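From the Perception Desk: The Bag Problem, Continued

By Joanne Dawber

Readers with long memories will recall that in April I announced we were done with plastic film. I would like to withdraw that remark.

The grasp planner in Lamum 3 had been passing every tabletop trial we gave it, and we were all getting a little smug, so Dorothy Ashworth proposed moving the test set down to the floor of a proper sitting room. Carpets with flowers on them, dark polished furniture, daylight from one side, trash on the floor. The kind of place where a depth map goes to lie down. We logged 340 grasp attempts there and the planner declined to make a decision on 107 of them, always with great confidence in its lack of confidence.

Most of the refusals come down to two things. A bin with a liner folded over the rim gives you a black cylinder that returns very little depth, topped by a gray collar that returns whatever it feels like. A bagged object is worse. The segmenter sees the film, the highlights on the film, and the thing inside the film as three separate citizens, and the planner then tries to be fair to all of them. Give it a red cap showing through the plastic and it will happily score the cap as a small free-standing item, ready to be picked up.

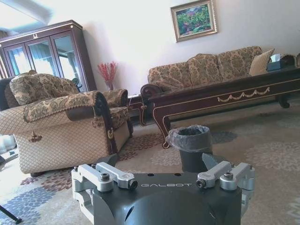
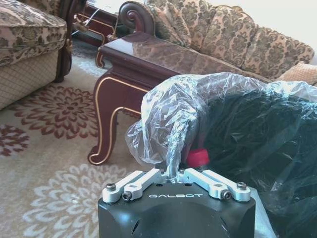
Wrist views from the sitting room set: the lined bin first, then the bagged object with the red cap.

What changed in the planner

The old pipeline ran segmentation once, froze the mask, and handed it to Gratus for grasp scoring. If the mask was wrong, everything after it was wrong very quickly. The new branch keeps up to three mask hypotheses alive during the approach and rescores them with each new wrist view. Highlights tend to slide as the camera moves and edges tend to stay put, so the bad hypotheses mostly vote themselves off.

We also stopped treating the carpet as flat color. A maroon flower with pointed petals is, to a tired network, an excellent object, and the old build proposed several grasps on the floor itself. The floor plane is now fitted first and anything lying in it is thrown out before scoring — a fix so obvious that Dorothy has asked me not to say how long it took.

Known trouble

Loose flaps of film near the fingertips still confuse the collision check, which either ignores them or treats them as a wall. There is a flag for this, film_tolerance, and its default is a guess. Please don't tune it on your own robot and then file a bug against mine.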